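Adthorpe rainfall readings

Hi! I've been typing up my gran's rain gauge notebooks, and this is the result -- 525 rows so far, one per reading, in millimetres. Last updated 3rd January.
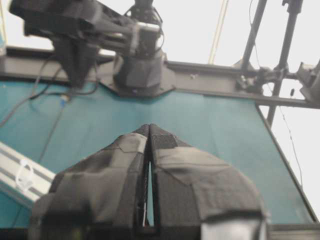

A reader wrote in to ask whether the July gaps could be filled from the Hourani gauge up the hill. I'd sooner leave them blank, it gets a lot more rain up there.

Row 283 is smudged, so treat it gently.

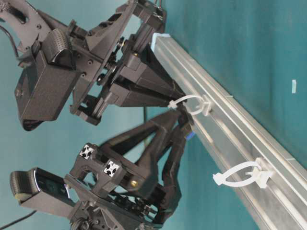 Are the readings in inches anywhere?
Only in the first notebook, and I converted those 42 before adding them.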